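Robot arm on the dishwasher at our work, is anyone else going through this?
Workplace chat > Hospitality and facilities

tamunoemi_o
Hi all, bit of a ramble, sorry. I do the kitchens at Tincombe, mostly cups, benches and the never-ending dishwasher, and since April we've had an arm in the staff kitchen that does the loading and unloading. I'm on the same hours so far, which I'm grateful for, but my mornings feel so different! I used to have a good natter with everyone while I stacked. Now I do the flowers and the ordering and I miss the chat more than I'd have guessed.

kayode.adebisi
Lovely post, but I'd be careful about being grateful. At Lacroix they told us "same hours" too, and after 14 weeks two of the girls were down to three days. Get it in writing, mate.

Bulent G
Bit gloomy, Kayode. My wrists were shot after seven years of racks and I'd have hugged a machine if it took the bottom one off me. All that bending adds up. Does it cope with mugs, Tamunoemi? Everybody's favourite mug is a different shape at our place.

tamunoemi_o
It's slow with them, and I still rinse out the French press by hand because I don't trust anyone else with the glass, human or otherwise. The kitchen gets gorgeous sun in the mornings, so at least it's got a nice spot to work in.

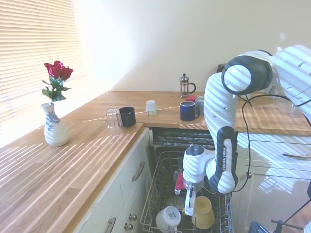 Re: Robot arm on the dishwasher at our work

ese_ok
Those roses are beautiful, are they your doing? I'm with Kayode on the paperwork, although I'd ask about training as well. Our manager paid for a short course so I could look after the machine myself, and it came with a small raise.

kayode.adebisi
Fair enough, that's a better deal than we got. I still want it on paper.

tamunoemi_o
Yes, the roses are mine, thank you! I'll ask about the course on Monday.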